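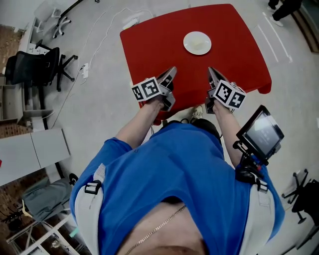 Figure 1. Operator with the two hand-held grippers at the start position, plate task, red table.

Hekus: Bimanual Task Demonstration by Hand
Progress report to the Cropper Fund, second reporting period
Prepared by Adjoa Gyamfi, Wilton site
30 Aug 2024

1. Status

Work package 2 (hand-held demonstration) is on schedule. Work package 3 (remote control) is five weeks behind, for reasons given in section 4. Spending is within the approved budget, with a small underspend on travel and an overspend on batteries and printed parts. No change to the end date is requested.

The target for this period was 2,000 accepted demonstrations across all tabletop tasks. That number was reached in the second to last week. The plate task, added in May at the Fund's request, accounts for 700 of them.

2. Hand-held demonstration

The operator holds one gripper in each hand and performs the task directly at the table. Each gripper carries a cube with printed fiducial markers on its faces, from which the position and orientation of the gripper are recovered. The grippers in current use have light gray bodies and dark gray finger pads. A small screen is mounted beside the right gripper and supported by an arm that runs toward the shoulder strap of the harness. It shows recording state, tracking state and the running trial number.

The present version of the harness uses two shoulder straps, each with two buckles. The previous version had a single strap across the chest. Operators of different heights now need under a minute to adjust it, compared with several minutes before, and the screen stays in the same position relative to the operator between sessions. The remaining complaint is weight on the right side. Two operators asked for shorter sessions on that account, and sessions are now limited to 40 minutes with a break of at least ten.

The start position is fixed by procedure. Both grippers are held out in front of the body with the jaws pointing forward, and are kept still until the software reports that both cubes are tracked. Trials that begin before this point are discarded automatically. Before the rule was introduced, early starts were the most common cause of rejection.

3. Plate task

The task consists of approaching a round plate on the table, steadying the rim with the left gripper and removing a small food item with the right. The item is then placed at a second location, which is varied between trials. The far side of the table is used for the plate in one third of the trials so that the reach of the arms is covered.

Of the trials submitted for this task, 287 were rejected. The causes, in order of frequency, were:

Loss of tracking on one cube, usually when the wrists cross
Plate pushed out of the permitted area
Item crushed or dropped before transfer
Operator error in the order of steps

The first cause is the only one we consider a hardware matter. A cube with a larger face has been printed and tried on the left gripper only. It reduced the loss of tracking but touched the forearm in close work, and we went back to the original size. A change in marker layout is being tested instead.

Soft items remain a problem. The finger pads deform enough to hold them, but the hand-held grippers give the operator no reading of force, and operators tend to close harder than needed. Colin Haworth has added a closing-width trace to the review tool so that reviewers can flag these trials without replaying the full recording. Review time per trial has dropped as a result, and the backlog reported last period has been cleared.

The glossy tabletop produces reflections under the overhead lights. We expected this to affect marker detection and ran a comparison with a matte cover. No difference was found in tracking, and the cover has been put away. The same comparison should be repeated on the learning side, where a policy may be more sensitive to the table surface than the tracker is.

4. Remote control

The remote control setup uses the Tutus leader arms, moved by a seated operator, with the follower arms at a second table. The delay in this work package comes from two sources. The replacement wrist joints arrived late and then had to be recalibrated, and the control software lost its connection at irregular intervals. The second fault was traced to a network switch and has not recurred after the switch was replaced.

Remote trials of the plate task have begun but are too few to report as a result. Two observations can be made at this stage. Operators take longer per trial by remote control than by hand, and the difference gets smaller with practice but does not close. Remote trials also show more pauses before contact, and the pauses are long enough that a trained policy is likely to copy them. We intend to trim pauses above a set length and to keep the untrimmed recordings.

A direct comparison of the two methods, with the same operators, items and start positions, was promised for this period. It has been moved to the next.

5. Data handling

All accepted trials are stored on the Wilton server with a nightly copy held off site. Each record contains the camera streams, the gripper positions, the closing widths, an operator code and the review decision. Names of operators are kept separately. One night of copying failed in the first month and was repeated by hand the next morning; no records were lost.

The file format changed once during the period to allow for variable camera rates. Earlier trials were converted, and a sample was checked against the originals. The format description sent with the last report is out of date and should be replaced with the one attached.

6. Risks

Operator availability. Three trained operators leave at the end of the summer. Training a replacement takes four sessions before trials are accepted at the normal rate.

Marker wear. Printed faces scuff at the corners. A spare set is kept, and faces are inspected weekly.

Remote control schedule. A further hardware fault would push the comparison beyond the next period. One spare wrist joint has been ordered.

7. Plan for the next period

Complete the side-by-side comparison of hand-held and remote trials on the plate task.
Settle the marker layout and retire the old cubes.
Move part of the harness load to the left side and repeat the comfort survey.
Train a first policy on the hand-held trials alone and test it on the follower arms.
Deliver the revised operator procedure, including the start position check.

Questions on sections 2 and 3 should go to Adjoa Gyamfi, and on sections 4 and 5 to Colin Haworth. The budget table and the revised format description are attached separately.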